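Home | Features | Campus | Archive | Subscribe
Jan 8, 2023
14 comments | 3 shares

Setting the Board

A student robotics club has spent a year teaching two arms to put away a chess set

The Binavine robotics club meets in a long room behind the college machine shop. It has 12 members, most of them second-year engineering students, and one project. They want a pair of robot arms to clear a chessboard and set it up again for the next game, with no help.

Playing chess was never part of the plan. A computer can pick a good move in less time than it takes to sit down, and the club saw little in that for them to learn. Picking up a pawn is another matter. The pieces on a small travel set are light and narrow, and they stand close together. A gripper that comes in slightly off knocks over the neighbors, and then the arm has a different problem from the one it started with.

The project is called Pustum, a name left over from an old group chat. Money came from the Bhardwaj Fund, a local trust that gives small grants to student groups. The club received $3,000 in October of the year before last and spent most of it on motors.

A cabinet for a workshop

The arms live inside a box with pale walls, which the members built after their first attempts on an open bench. Sunlight from the window moved across the bench all afternoon, and settings that worked at lunch failed by four. The walls fixed that. They also keep people from leaning on the table while the arms are running, a habit that cost the club a wrist motor in its first term.

The tabletop is light wood grain with a black rail along the front edge. Cables were the longest argument. One group wanted them inside the links, where they would look better. The other wanted them clipped to the outside, where a bad one could be swapped in a few minutes. Outside won, and the lilac cable on both arms now runs up in loops that leave slack for the wrist to turn.

Two metal tins hold the pieces that are off the board. The club tried plastic tubs first, but they slid when a gripper touched the side. 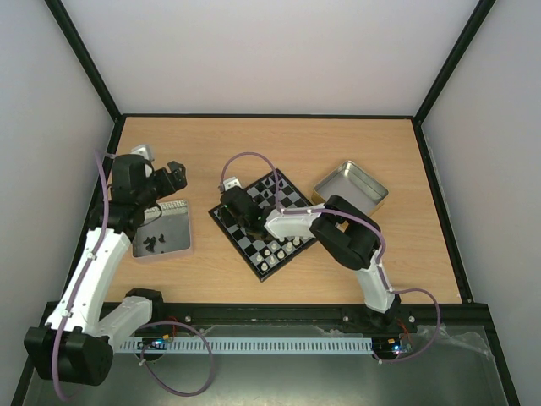
Learning by hand

Pustum is trained from demonstrations. A student guides the arms through the job, the movements are recorded, and the software learns from the recordings. Members take turns, and everyone has to do a full session before they are allowed to touch the code. The rule was unpopular at first. New members join to write programs, and the first thing they get is an hour of moving bishops.

The sessions have changed how the code gets written, though. Students who have fumbled a knight themselves know that it has to be held lower than a rook. The early recordings were made by two people who both worked fast, and the arms picked up their bad habits, including a quick sideways flick when letting go. Those recordings were thrown out. The newer ones are slower and come from the whole club.

Turning the board is a recent addition. For months it sat square to the rail, and the arms did well. Then someone bumped it before a run and nothing worked. Now the board goes down at whatever angle the person setting up feels like, diagonal included.

Reaching across is still the weak point. When one arm is over the middle of the board, the other has to wait or go around, and the club has not settled on which is better. Waiting is safe but slow. Going around saves time and has led to two collisions, neither serious. One cracked a printed bracket, and a new one was on the arm the next morning.

The Firitz meet

In spring the club will take the cabinet to the Firitz student meet, where teams bring a tabletop task of their own choice and run it in front of judges. Each team gets 3 attempts. A dropped piece costs points, and touching the robot ends the run.

Getting there is its own project. The cabinet does not fit through the lab door in one piece, so the side walls have to come off and go back on at the other end. The members have practiced this and can do it in under an hour — longer if the bolts get mixed up.

Until then the work is mostly repetition. A run finishes, the pieces get moved around by hand, and another run starts. The white queen is on the list for this month. Her crown is wider than the gripper likes, and the members are split between changing the fingertips and teaching the arm to hold her by the waist. Both versions will be tested before the end of the term.

Previous | Next | Back to Features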